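Home News Equipment Training Back issues Contact

Budgeting for the plate cell at Flitdale
December
By the Flitdale Equipment Desk

Equipment requests for the next budget year are open, and the largest item on the list is the plate-handling cell. The model is far enough along that the groups who would share the cost can start putting their lines together. The job itself is small: a robot arm picks up a well plate from a holder, moves it, and sets it down again. Most of the money goes to the parts around that job.

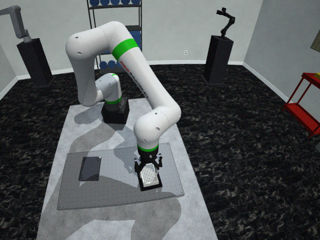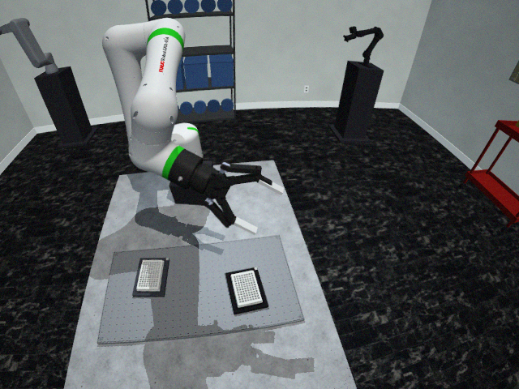
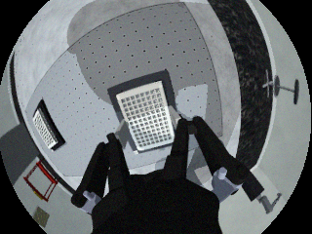
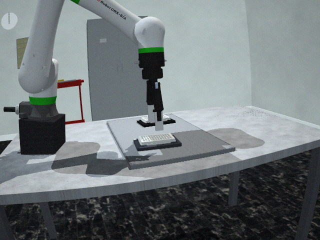 Plate handling on the gray board, four views from the simulated cell.

The arm in the model is a FANUC CRX-5iA. We have asked Zokley to quote the arm, its controller and the installation as one package. Please don't request separate prices from other integrators for pieces of it. Last year two groups did that for the capping station and ended up with quotes that couldn't be compared, one with freight and startup included and one without.

The gripper is a separate line. Skateck has offered a parallel gripper with a choice of fingers. Plain fingers are in the base price, and shaped ones cost $3,000 more for a full set. We recommend budgeting for the plain ones and holding the shaped set as an option until the plates we use most have been tried. If your group runs deep-well or skirted plates, tell us now. The finger opening has to suit the widest plate anyone plans to bring, and changing it after the order goes in means a new order.

The breadboard and plate holders are cheap compared to everything else, but they are easy to leave off. The layout has two holders on one board. The holders come to $344 for the pair. We suggest buying a spare pair at the same time. The board should come with a full pattern of mounting holes so that holders can be shifted when a method changes. Whoever moves a holder will have to reteach the pick position, so allow staff time for that in any project that needs its own layout.

Software is the line we are least sure of. Ban sells its scheduler by the year, and the entry license covers one arm and two instruments. That is enough for the first year. Adding the reader and the sealer later would put us on the next tier, and Ban has not given us a firm price for it. Leave the second tier out of this request and put a note beside it.

For service, Zokley offers a yearly visit at $2,000. The price covers inspection and a check of the taught positions. It doesn't cover parts or damage from a collision. Facilities will not pay for this, so it has to come out of the shared account every year, including the first.

Other items to include:

Risk assessment for the finished cell, with the gripper and plates in place
Floor space, including room to open doors and pull a cart through
Power and network drops
A table or stand that won't shift under the arm
Operator training for at least two people per group
Test plates, which will be thrown away

On floor space, the model has helped. Moving a pedestal or a cabinet on screen takes a few minutes, and we have already dropped one placement where the arm would have had to reach over a shared bench. It does not settle everything. Plate weight, lid handling and how firmly the fingers should close will all need to be tested with the physical equipment, and we want two weeks of that written into the schedule before any group books its own runs.

Lead time on the arm is the other thing to plan around. Zokley will not hold a delivery slot without a purchase order. If the request is approved in the first round, we can order the arm and board together and have the table set up while we wait. If it goes to the second round, the training money may fall into the following year and should be requested there.

Groups that want a share of the cell should send in three numbers: plates per week, hours of unattended running they expect to need, and how much they can put toward the yearly costs. Estimates are fine. Use the shared equipment form and pick "plate cell" from the list.

Draft quotes can be read in the equipment office on Tuesday afternoon. The Skateck quote is missing its freight line, and we have asked for a corrected copy.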